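Galería — Enseñanza de tareas por demostración

Laboratorio de Manipulación Bimanual, Centro Tecnológico Wamedbridge

La presente galería reúne material gráfico de la línea de trabajo en enseñanza de tareas por demostración, que el Centro Tecnológico Wamedbridge desarrolla en el marco del proyecto Jitetti. La línea estudia de qué manera una persona puede transmitir a un sistema de dos brazos una tarea de sobremesa sin escribir código, ya sea guiando los brazos con la mano o gobernándolos a distancia desde un puesto de mando.

El repertorio vigente comprende 26 tareas, todas ellas realizadas con objetos de uso corriente: vasos, material de escritura, recipientes y paños. Para cada tarea se redacta una ficha que fija la posición de partida, el resultado esperado y los motivos por los que una demostración debe descartarse. Las demostraciones son ejecutadas por personal formado en el propio laboratorio, que completa un periodo de prácticas antes de registrar material válido.

Hasta el cierre de abril se habían incorporado al archivo 2574 demostraciones, de las cuales 2071 superaron la revisión. Las restantes se conservan por separado y se emplean en el estudio de errores de agarre y de coordinación entre ambos brazos. La tarea con mayor número de registros admitidos es la colocación de un rotulador en un vaso, con 680.

Dicha tarea fue propuesta por el grupo Eglītis, de la sede de Tovurholm, por la precisión que requiere en un espacio reducido. El operador debe orientar el rotulador, aproximarlo a la boca del vaso y soltarlo sin desplazar el recipiente. El segundo brazo queda disponible para sujetar el vaso cuando la ficha así lo establece — una variante que se registra con código propio.

Las imágenes siguientes corresponden a esta tarea. 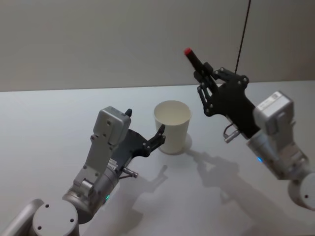
Rotulador negro de capuchón rojo, sujeto por la pinza derecha; la izquierda, junto al vaso vacío.
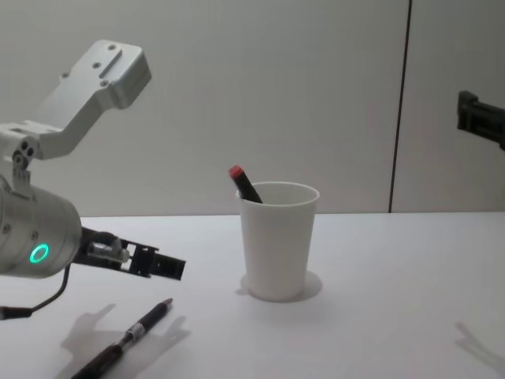 El rotulador dentro del vaso, con la pinza izquierda abierta. En ambas imágenes, vaso de papel blanco sobre la mesa de trabajo. Proyecto Jitetti, Centro Tecnológico Wamedbridge.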